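Chapter 5
Packing the School Backpack

A backpack organizes a pupil's belongings by weight and by frequency of use. This chapter considers the navy model as a set of compartments, each with its own purpose.
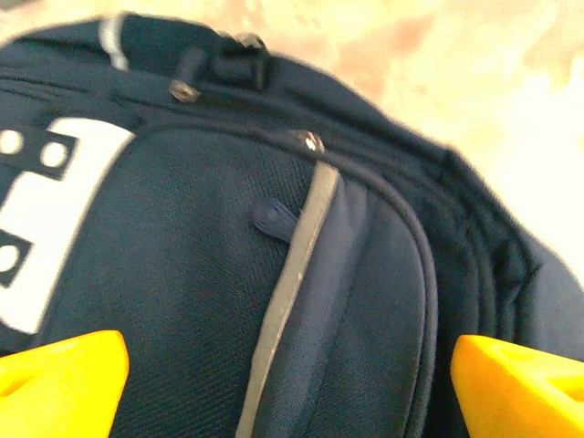 Igor Ševčík would begin with the front pocket, on the grounds that whatever is needed first should be packed last.

Small items belong near the outside — bus pass, keys, pencils. 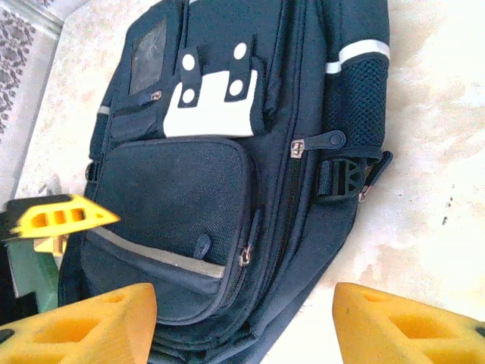
Figure 5.1 Front pocket, ID window and zippers

Before packing, the bag is laid flat and each compartment checked.

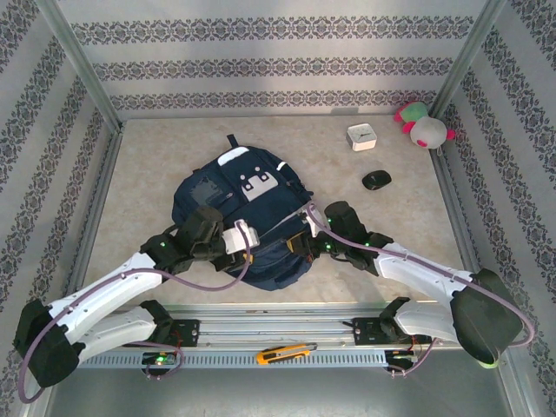
Figure 5.2 Backpack laid flat, front facing up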